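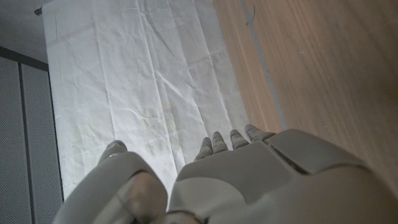
About us

Flondlow records people and robots doing ordinary handling jobs and turns those recordings into training examples. Our customers build learning systems for robot hands. They need a lot of examples of a hand picking up, turning over, folding, smoothing and putting down everyday things, and most of them don't have the room or the staff to gather their own.

We started with 2 people and one bench. There are 31 of us now, in Atimham, with a smaller site at Skiltley that handles storage and repairs. The company is privately owned and has been since the beginning.

What we do

Most of our work is teleoperation. An operator wears a glove and moves their own hand, and the robotic hand follows. Everything the robotic hand does is saved: joint positions, motor loads, the view from the wrist and the view from the room. One attempt at one task is called an episode. Some episodes last a few seconds, some last a few minutes.

We work mainly with hands that have a thumb and four fingers. Grippers with two jaws are simpler to run and we still take jobs for them, but the requests we get are more and more for full hands.

Soft and thin materials make up a large part of our catalogue. Paper, cloth, plastic film and bags are hard for a learning system because they never lie the same way twice. A sheet that has been handled for an afternoon has creases a new one doesn't, and both kinds belong in the examples. We keep worn material in use and log its condition at the start of each session.

How a session runs

A customer sends us a task list. We write each task out in one or two plain sentences, the way you would ask a person to do it, and the customer signs off on the wording. Then we set up the bench.

Sessions run for 4 hours, with breaks. Operators change tasks often so that their movements don't become too regular. We ask them to start from different hand positions and to let the work surface be a little untidy, in the way a home or a shop floor is untidy.

Failed attempts are kept. If a finger slips or the material bunches up, the operator carries on and tries to recover, and the episode is marked as a recovery. Customers can choose to leave these out, but few do.

Lighting is changed between blocks. Some customers want bright, washed-out footage and some want shadows, and we record both unless told otherwise.

Checking and labelling

Every episode is watched in full by a reviewer who didn't record it. The reviewer confirms the task, marks the moment of first contact and the moment of release, and notes anything odd. Episodes with missing frames or timing errors are thrown out and recorded again at our cost.

We label in-house. The software we use for this is called Baloyi. It was written here and is not for sale, though customers can ask for a login to look at their own data as it comes in.

Files are delivered in the format the customer uses. If you don't have one yet, we can suggest a layout and help you load it.

Our people

Shayne Pirihi runs operations and is the person you will most likely speak to first. Shayne came to us from commercial laundry maintenance and set up our first fabric bench.

Operators come from all sorts of jobs. We have had bakers, sewing machinists, a dental technician and several people straight out of school. No robotics background is needed. Training takes 4 weeks, paid, and covers the glove, safe stops, basic hand care and how to write a useful note. Operators who want to move into review or repair can do so when a place opens.

Everyone who appears in a recording or whose movements are recorded has agreed to it in writing. Recordings of staff hands and movement are stored separately from names. We don't record in private homes and we don't record customers' premises unless they ask us to.

Where we are

The main building in Atimham is a single-storey unit with parking at the rear. Visitors sign in at the front counter. Visits to the recording floor need to be booked ahead so that we can clear any customer material that is under a confidentiality agreement.

The Skiltley site is not open to visitors. Please send deliveries there only if you have a job number.

Working with us

For a small trial, send us a short description of the task, the hand or gripper you use and the number of episodes you have in mind. If we don't have your model of hand on site, you can ship us one and we will mount it. We return hardware cleaned and with a log of its running hours.

Job openings are listed on the careers page. General questions can go through the contact form.

Page last updated December 27, 2022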